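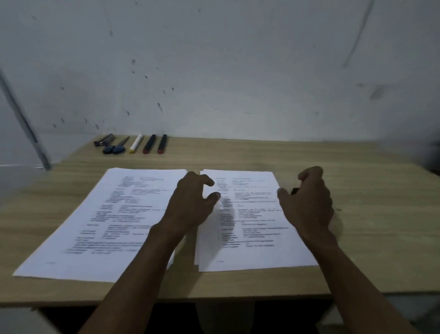 *Last changed: September 2, 2021*

**Progress report to the Villalobos Fund: refurbishment of the Bovholm reading and study rooms**

Work on the study rooms has continued since our July report. The furniture is largely in place, and the remaining effort concerns the walls, the supply of desk tools and the sorting of printed material.

**Furniture.** The light wooden desks ordered from Udness have been delivered and assembled. Each is placed directly against a wall, as agreed in the floor plan. Two desks arrived with damaged legs and were replaced by the supplier at no charge to the grant.

**Desk tools.** Scissors and markers are now kept in a row along the back of the desk, with the tips toward the wall. The front of the desk is left for papers. Staff at Bovholm have asked that the same arrangement be used in the Griris annex, and Fongchan Nilsuwan has approved the request.

**Walls.** The white wall behind the desk carries small dark marks and drips, a long thin streak and a gray smudge toward the upper right. Cleaning and repainting were not included in the original budget. We request permission to use $506 from the unspent delivery allowance for this purpose. The desks would be moved out for three days while the paint dries.

**Printed material.** Papers are being sorted in stacks on the desks before filing. Eight boxes remain from the old office. Wichai Prasertsri will supervise the sorting and will submit a list of items proposed for disposal before anything is discarded.

**Decisions requested.** Approval of the wall budget, and confirmation that the Griris annex may draw on the existing supply order.

Submitted by Wichai Prasertsri, Bovholm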